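Westerberg College
Module: Migration and Public Administration
Project report, second submission (June)
Author: Stellan Lundgren
Supervisor: Birger Lunde

Waiting times and written notice in asylum reception: a comparison of two district offices

1. Purpose

The report compares how two district reception offices, Drillton and Gultcombe, tell applicants about the stages of their claim, and whether the form of that notice has any bearing on missed appointments. It does not deal with the outcome of claims. The question was narrowed after the first submission, which tried to cover housing as well and had too little material on it.

2. Background

Both offices work under the same national rules. An applicant registers, receives a temporary card, attends a first interview and is then placed on a list for the full interview. The rules say that notice of each stage must be given in writing and in a language the applicant can reasonably be expected to understand. They do not say how long the letter may be, who should check the translation, or what happens when the letter comes back undelivered.

The two offices have filled these gaps in different ways. Drillton sends one long letter at registration, covering every stage. Gultcombe sends a short letter before each stage and repeats the date and address in a box at the top of the page. Neither practice is set down in a public document; both were described to the author by office staff and then checked against blank copies of the letters.

3. Material and method

The main source is a set of 300 closed case summaries with names and countries of origin removed, 200 from Drillton and the remainder from Gultcombe. The summaries give the date of each letter, the date of each appointment and a code for attendance. They were read in order and entered in a spreadsheet by hand.

A second source is a set of 20 short interviews with legal advisers and interpreters who work with applicants at one or both offices. Applicants themselves were not interviewed. The college ethics form for that kind of work takes longer to clear than the module allows, and the supervisor advised against starting it.

A case was counted as a missed appointment if the attendance code was 'absent' and no request to move the date had been logged before it. Requests logged on the same day were left out of the count, which probably makes the number of missed appointments slightly too low at both offices.

4. Findings

4.1 Missed first interviews. The share of missed first interviews was higher at Drillton. The gap was widest where the wait between registration and interview was longest. For applicants seen within 22 days of registration there was little difference between the offices.

4.2 Missed full interviews. Here the pattern was weaker. Several Gultcombe cases had letters sent to an address the applicant had already left, so that a well-written letter had no effect. Drillton cases had the same problem, but the change of address was more often noted on file, as the office asks for it at the desk each time the temporary card is renewed.

4.3 Language. The advisers agreed that the long letter was hard to use. One said that her clients kept it but did not reread it. The interpreters were more concerned with wording than with length: the same stage is called a 'meeting' in one paragraph of the Drillton letter and a 'hearing' in another, and in some languages the two translations suggest quite different things – one of them a court.

4.4 Bridov. Staff at both offices mentioned the Bridov case system, which produces the letters from templates. Changes to a template have to be requested centrally. This may explain why known faults in wording have stayed in place, although no record of the requests was available to check it.

5. Limits

The two sets of cases are unequal in size and were chosen by the offices, not by the author. Office size, local transport and access to legal advice also differ, and none of these was controlled for. The findings describe the cases read and should not be taken as rates for either office as a whole.

6. Points for further work

A later project could follow a single group of cases from registration to decision and record every letter sent. It would also be useful to test the short and long letters side by side within one office, which would remove most of the local differences listed in section 5. The supervisor has suggested looking at text message reminders – neither office used them in the period studied.

7. Plates

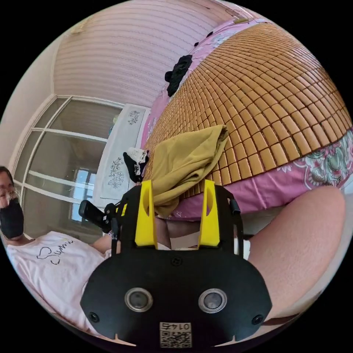
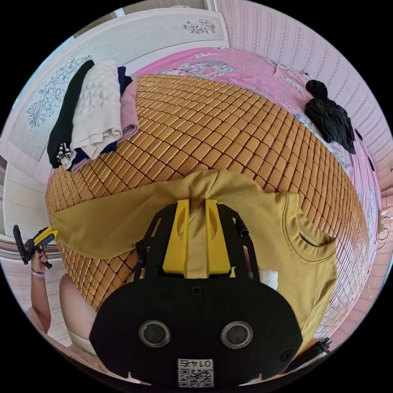
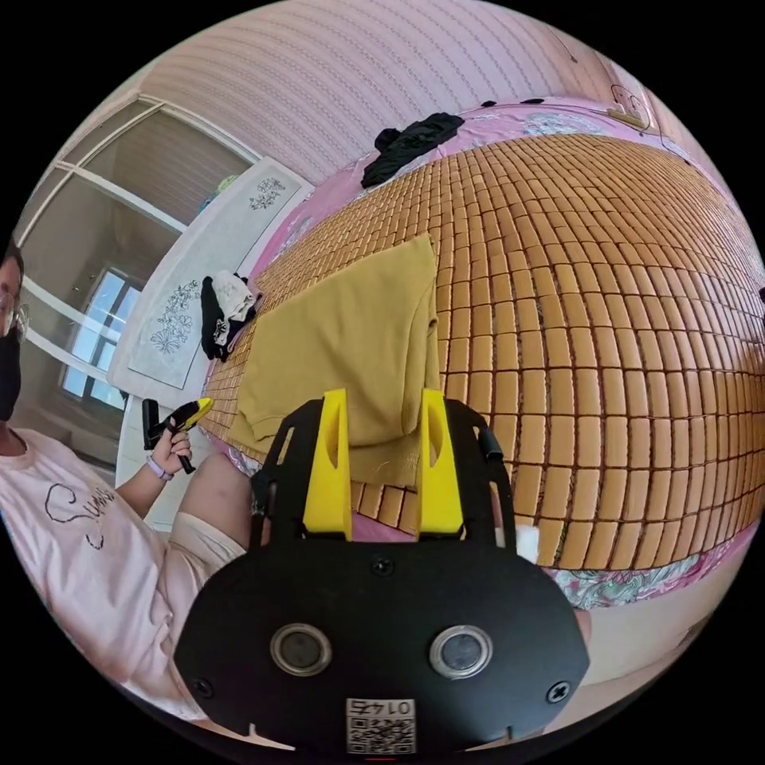
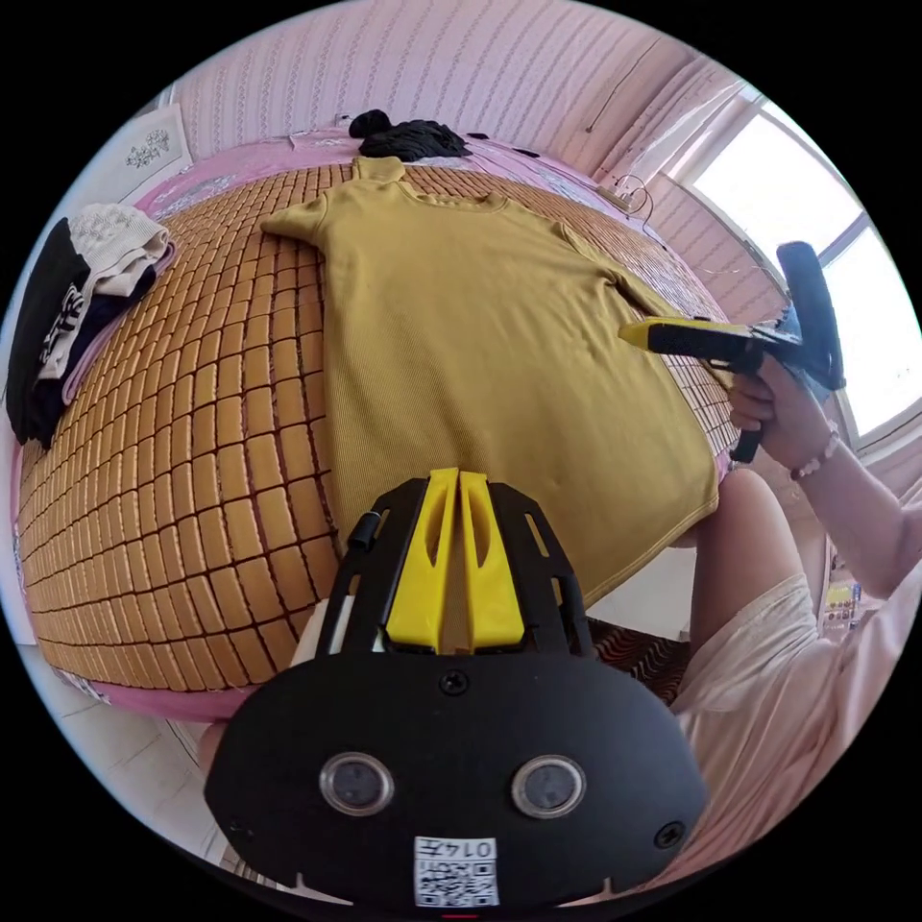
Plates 1 to 4. Black hand-held gripper with two yellow fingers; mustard-yellow garment spread on a bed in plates 2 and 4.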